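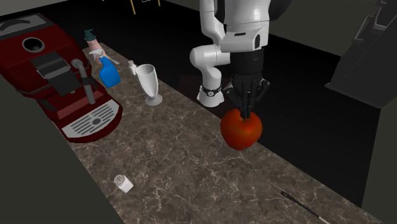
Automation at the Counter: Kitchen and Café Work at Semwal Catering, Catton

Student project report
Poonam Mittal
Submitted Jul 3, 2018

1. Background

Semwal Catering runs the staff café and the kitchen behind it at the Catton office park. The café opens at 6:30 in the morning and closes at 4:00. It serves coffee, toast, cut fruit, boxed lunches and a hot meal. The company employs 116 people over all its sites, and 14 of them work at Catton on some part of the week.

In February the company agreed to take part in a planning study with Jidance, a small automation firm. The study asks whether a robot could take over some of the handling work at the counter: putting fruit out, clearing cups and cutlery, moving shakers and bottles out of the way before wiping. No robot has been installed at Catton. All the robot work so far has been done in simulation, on a model of a café counter.

My project was about the people side of this. I wanted to find out what the counter staff do now, which parts of it a robot might take, and what would be left for them.

2. What I did

I spent nine shifts at Catton, five in the morning and four over lunch. I sat at the end of the counter and wrote down each task as it was done, using a sheet with 22 task codes. Where two tasks overlapped I gave the line to whichever started first. I logged 1,798 tasks in total.

I also interviewed eight counter staff and the site supervisor. The interviews took place in the storeroom after the shift and were paid time. Names are left out at the request of the staff. Last, I had two meetings with Jidance, where I watched the simulation being run and asked what each robot was expected to do.

3. The work as it is now

Serving and taking payment made up 41 per cent of the logged tasks. Coffee made up 23 per cent. Picking things up and putting them somewhere else came third, at 19 per cent. The rest was wiping, restocking the fridge, answering questions and going out to the kitchen.

The pick-up tasks are short and they break up the other work. A person making coffee will stop to stand a salt shaker up, take a used spoon to the tub and bring an apple forward from the back of the counter before going back to the milk. In the interviews only three people mentioned these jobs when I asked what their work was. When I read the list out, all eight said they did them all day.

The busiest period is 7:45 to 8:30. On most mornings the queue reaches the lift doors. The supervisor's target is 90 seconds from order to hand-over for a flat white, and it is usually missed in that period.

4. The two options

Jidance has modelled two kinds of robot. The first is a humanoid that stands behind the counter, where a staff member would stand. The second is a single arm on a fixed base beside the counter. Both were given the same kind of task, reaching for an apple on a marble counter that also had an espresso machine, a spray bottle and small tableware on it.

The humanoid has a hand with several fingers. The arm has a gripper with two narrow fingers. It takes up less room, but it has to be mounted, and whatever it is mounted on stays there all day.

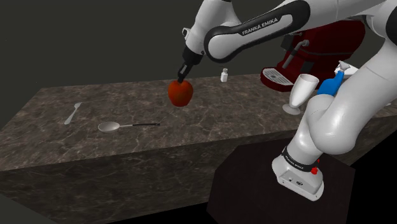
Figure 2. The single-arm option in simulation, with the apple held just above the counter.

Staff looked at both. Six of the eight preferred the arm. The main reason given was floor space. Behind the Catton counter two people can pass each other only if one turns sideways, and they didn't see how a third body would fit. One person said she would want the humanoid gone by 7:30 whatever it could do. The two who preferred the humanoid thought it could be moved to the kitchen in the afternoon.

Several people asked about the steam wand. It is at elbow height and it is used by someone who is looking at the jug. Staff wanted to know if the robot would stop when they reached across it, and who would have to restart it. Jidance said this had not been settled.

5. What would change for staff

Hours. The supervisor does not expect to cut shifts. Staff were less sure. Five of them believed the 10:00 to 2:00 shift would be the first to go, as it has the most clearing in it. This shift is mostly worked by people with school-age children.

Pace. Small handling jobs are also small breaks. Two of the older staff said they walk to the tub with a spoon to get off one foot for a bit. If those jobs go, the person at the machine stands still and makes coffee for longer. I had not thought of this before the interviews and it isn't on Jidance's list of effects.

New tasks. Someone would need to keep the counter laid out in a way the robot can work with. Someone would also need to pick up what it drops. At present no job description at Semwal includes this, and the pay level has not been discussed. The company's Wusby site had a self-serve till put in last year, and the staff there now spend part of each shift helping customers use it. Catton staff brought this up often.

Training. Jidance offers one half-day session. Casual staff would be unpaid for it under the current draft.

6. Limits of the project

Nine shifts is a small number and all of them were in autumn, when cold drink sales are low. My codes did not separate used cutlery from clean, which I should have done. The simulated counter is not a copy of the one at Catton, so I can't say how either robot would manage there. On a function day the kitchen sends out 200 boxed lunches through the same doorway, and I didn't observe one of those.

7. Recommendations

Staff from each shift should be at the next meeting with Jidance, on paid time.

The rule for stopping and restarting the robot should be written down before any trial.

Training should be paid for casuals as well as permanent staff.

Any trial should start after 2:00 pm, when the counter is quiet, and the 10:00 to 2:00 shift should be kept at its present length until the trial is over.

A copy of the task sheet and the codes is held by the site supervisor.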